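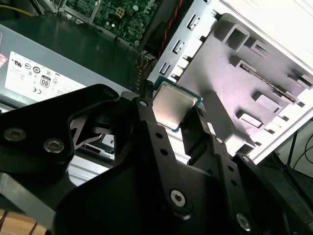
I keep being told that swapping a desktop processor is a ten-minute job. I've been hearing it for years, always from people who own a better chair than I do. So this is a thread about old office PCs, practice boards and whether any of it is worth your Thursday evening. 1/

14 replies · 100 likes

First claim I don't buy: "any chip that fits the socket will work." No. The socket is one thing, the board's firmware is another, and the board maker's list of supported processors is the only thing I trust. Look up the board before you look up the chip. Sellers love to do it in the other order. 2/

Second claim: the power supply is fine because it has the badges on it. A label full of certification marks tells you what it was when it left the factory. It says nothing on how many summers it has spent under somebody's desk breathing carpet. I'm not saying bin it. I'm saying the sticker is not a health check. 3/

2 replies

Hsin-yi Pan asked me last time if I wipe the metal lid before a chip goes in. Yes, I wipe it. Smudges on the lid get cleaned off with alcohol and a lint-free cloth, and then I stop touching it. What I won't do is buy a special cleaning kit. Gollura sells one and it looks to me like a cloth in a nice box. 4/

Now the practice boards. You've seen them, the gray mock-ups with the slots and sockets molded in and no electronics at all. The pitch is that you learn where things go before you get near a real one. I was ready to hate this. 5/

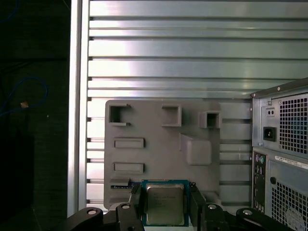 My problem with them is simple. The hard part of seating a processor is the fear of bending something. A plain gray panel can't scare you. You can line the chip up nice and square all afternoon and you still won't know the feeling of looking at hundreds of tiny contacts and thinking, well, there goes the computer. 6/

Hiu-tung Liu, who has trained a lot more beginners than me, disagrees. Her view is that beginners don't fail at the socket, they fail at holding the thing. They grab it flat with a thumb on the bottom. Holding it by the edges is a habit and you can get a habit from a dummy board. OK. I'll give her half of that. 7/

The other half I'm keeping. Standing the board up on edge is a strange way to practice, for a start. In real life I lay the case on its side so the socket faces the ceiling and gravity is on my team. If your course has you working on an upright board, ask why. Maybe there's a good answer. I haven't heard it. 8/

31 comments
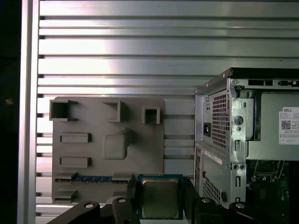

Rhys Gilchrist

Memory is a different story and I'll say so before somebody says it for me. A memory module in a long slot with clips at the ends is a good thing to practice on a mock board. It's a push and a click. You find out how hard you have to press, more or less, and if you're rough with it you've lost nothing. I'd let a kid do that. 9/

But "more or less" is doing some work there. How stiff a clip is on a printed board and how stiff it is on a real one, those are two different numbers, and I have not seen anyone selling these publish either. Kwok-wai Hsu says I'm asking too much of a lump of plastic. Could be. 10/

2 shares

Next. Retention levers. Every guide says "gently." Then you get to the real socket and the lever takes a proper shove, the frame creaks, and you think you've killed it. Please, guide writers, just say it's going to feel wrong. A gray board with no lever won't tell people that either. 11/ 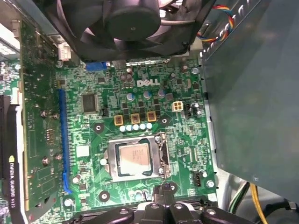 This is why I still say start on a retired office Dell if somebody will give you one. It's dull, it's green, everything is crammed in tight, and that's the lesson. You have to find the socket among all the other stuff, work out where your fingers go, and stay away from the little capacitors packed right up next to it. 12/

Things I check on an old board before I bother with a chip: the tops of the round capacitors (flat is good, bulging is not), the four-pin power plug (people forget to put it back and then blame the processor), and the holes where the cooler mounts. If a hole is cracked I'm done, I don't care how cheap it was. 13/

And take a photo of the cables before you pull any. I know, I know, everybody says it. I skipped it once on a machine Chin-lung Chiu lent me and spent almost the whole evening with two little wires and no idea where they lived. He still brings it up. 14/

9 replies · 58 likes

To the person asking if a faster chip will "make it feel new": I doubt it. If it still has a spinning drive, change that first. If it's low on memory, change that second. Then see if you still want the processor. Most people I know got that far and went to bed. 15/

If somebody has tried both ways, gray board first or real board first, tell me which one you'd do again. I'm willing to be wrong on the gray boards — just not on the sticker thing. 16/16

22 replies · 6 shares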